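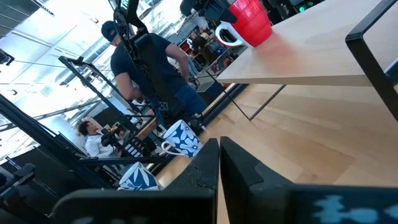

Mugs are the best test I know for a new pair of gripper fingers, and I say that as someone who has wasted whole evenings on wooden blocks. Blocks are kind to you! A mug is heavy on one side, slippery when you want friction and round where you want flat, and it has a handle that will meet your finger at the worst possible angle. We had three going for this round, a red one with a white handle and a couple of blue and white flowery ones, and I'd urge anyone to do the same and mix plain with patterned. The white flowers on navy give a wrist camera plenty to hold on to, and a glossy red mug on a pale birch-coloured top throws a bit of its own colour onto the wood beside it, so you find out quickly whether your software knows a mug from its reflection.

By Beatriz Magalhães
23 August 2019
40 shares - 7 comments

I've been comparing fingers on and off since June, mostly the Rønning flat pair against the Trorkden soft pair, with one controller and one arm so that only the fingers change. What follows is what I'd pass on to anybody setting up the same sort of thing in a workshop, a spare room or (my case, for the first month) a kitchen.

Fingers first

Wipe the fingers before every session. A drop of washing-up liquid in warm water and a lint-free cloth is plenty. Dust from cardboard is the worst offender and you won't see it on black.

Matte beats shiny every time. If yours came with a polished face, a light rub with fine wet-and-dry paper changes everything. The Rønning fingers went from dropping my test mug to holding it nicely after five minutes at the sink.

Check the gap at fully closed and write it on a bit of masking tape stuck to the arm. Mine drifted over the summer and I blamed the controller for a fortnight. Sorry, controller.

For handles, go in with the fingers either side of the mug body and the handle pointing away. Pinching the handle itself looks lovely and works with the soft pair, but the flat ones let the mug swing. A swinging mug finds the table edge, believe me.

Practise on a mug lying down as well as one standing up. Lots of people only ever do the upright one and then wonder why tidying up is so hard. Approach from the rim side, slowly, and let the closing fingers settle it.

The camera

A wrist camera will always see its own fingers, and that's useful. I put my two finger tips in the same part of the picture each time and can tell straight away if something has slipped. Photograph the view on your phone the day you set it up and keep it.

Big windows are a joy to work beside and a nuisance to film against. Lock the exposure on the table and let the windows go white. Auto exposure had my camera hunting every time the wrist turned, and I lost a good afternoon's runs to it. Net curtain over the lower panes helps too, the cheap sort on a wire.

Polished floors are sneaky. My Clisanwood camera is a sweetie in most ways but it reads a bright patch on floorboards as an object now and then. An old dark rug fixes it.

Controllers

Folke Öberg lent me his Jargate, which he has kept going since 2003 with what I think is mainly contact cleaner and love. It's slower than mine and so much nicer to steer! The lesson I took from it is to turn the speed down far lower than feels sensible, get clean picks, and only then creep up again.

Tape your cables to the arm with the elbow fully bent, never straight. Hook-and-loop strips are better than cable ties, which leave sharp little ends for your knuckles.

Keep a notebook with one line per pick: finger pair, mug, how it was lying, held or dropped. I'm on line 213 and the soft pair is ahead on anything tilted, the flat pair on anything upright. I've a set of ridged pads to try next and I can't wait.

Related tips
Getting tea stains out of white handles
Fine wet-and-dry paper: which grade for what
Rugs that stay put on polished boards
Labelling cables so you can read them later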